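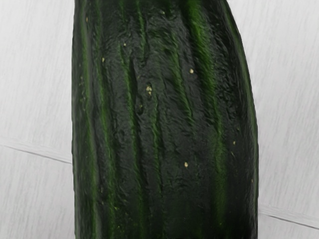

Ritu Joshi thinks I should just stop eating them, but I'm asking anyway.

Bitter cucumbers, second year running
Posted by Merle Merrick, 8/27/23

I have one raised bed, four vines, and a family that has started saying "no thank you" before I've even picked up the knife. The first few in the season were fine. Now every one tastes like aspirin at the stem end, and some are bitter clear through. I water when I remember, which in a hot spell is every third day or so. Is it the seed, the soil, or me? I've already composted more than I've eaten.

Kuldeep Shakya
It's you, mostly. The bitterness comes from compounds called cucurbitacins, and a vine under stress tends to make more of them. Letting the bed bake for three days and then flooding it out of guilt is stress. Mulch a couple of inches deep with straw, water deeply and on a schedule, and pick them younger. For the ones you have, cut an inch off the stem end and peel them, then taste a slice before you commit the whole salad. If it's really nasty all the way through, spit it out and throw it away. Very bitter ones can upset your stomach.
For next year, look for a seed packet that says "bitter-free." I order mine in January, when I still believe in gardening.

Santosh Sisodia
My grandmother cut off the end and rubbed it on the stump until it foamed. I have done this for years. Mine are still bitter but I feel I've made an effort.

Brijesh Mittal
What Kuldeep said about water. I put a cheap timer on the hose and went from 11 bad ones to maybe two. Don't save seed from the bitter ones either. I did and got what I deserved.

Print this page
E-mail this page

Related
Why are my zucchini rotting at the tip?
Straw or grass clippings for mulch?
Hose timer leaks at the faucet
Can I grow cucumbers up a chain-link fence?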